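Working Rules for the Cloth Bench: What We Wrote Down and Why
Student project report, spring term
Project Zovmont, workshop group 4

3. How the rules came about

When we started on Zovmont in April we had one sheet of safety advice, handed down from the group before us, and to be fair to them it was a perfectly good sheet. It told us where the stop button was and to keep our sleeves rolled up. What it left out was all the small everyday business of handling cloth with a gripper, and so each of us did that part in our own way, quite happily, until we tried to compare our notes and found that we couldn't. By the end of term we had logged 338 grasps, and a good many of the early ones had to be set aside for want of a proper record.

The rules below grew out of that muddle. We borrowed the layout from the Medrano handbook in our workshop, which puts each rule first and the talk afterwards, and we have tried (not always with success) to keep the talk short.

4. The rules

4.1 Fingertips and tape
Look over the tape on the fingers before every session. Wrinkles we put up with, and you would be there all afternoon if you didn't. A gap or a lifted flap goes in the log with a note of which finger it is on, and the person running the session decides whether to wrap it again. Never change the tape halfway through a set, as we did twice, to our regret.

4.2 Cloth on the bench
One cloth at a time, on a clear white surface, and please don't smooth it out between grasps unless the set calls for it. Crumpled cloth is what we are here to study! Write down the colour, and say whether the fingers have hold of a fold or an edge. The blue tape shows up very nicely against the pale green cloth, so a pinched fold is easy to find when you come to check your notes.

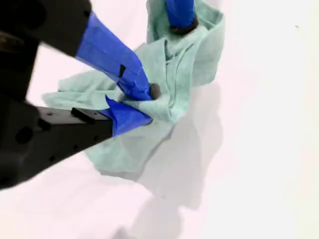
4.3 Hands and people
Two people at the bench whenever the arm is powered, one of them within reach of the stop button. Hands stay off the cloth while the gripper has hold of it, however tempting it is to give a corner a little tug.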